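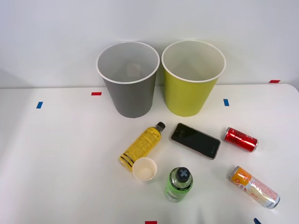 Firel Table Lamp by Kuster

The Firel is a small lamp for desk or bedside. It gives 900 lumens at full power and has 3 steps of brightness. The cable is long enough for most rooms, and the switch sits on the foot, so you find it easily in the dark. Spare shades are sold separately in our Clovthorpe shop.
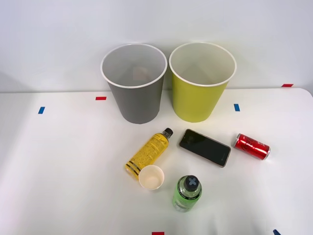 Can I change the bulb myself?
Turn the lamp off, wait until it is cool, then unscrew the bulb by hand.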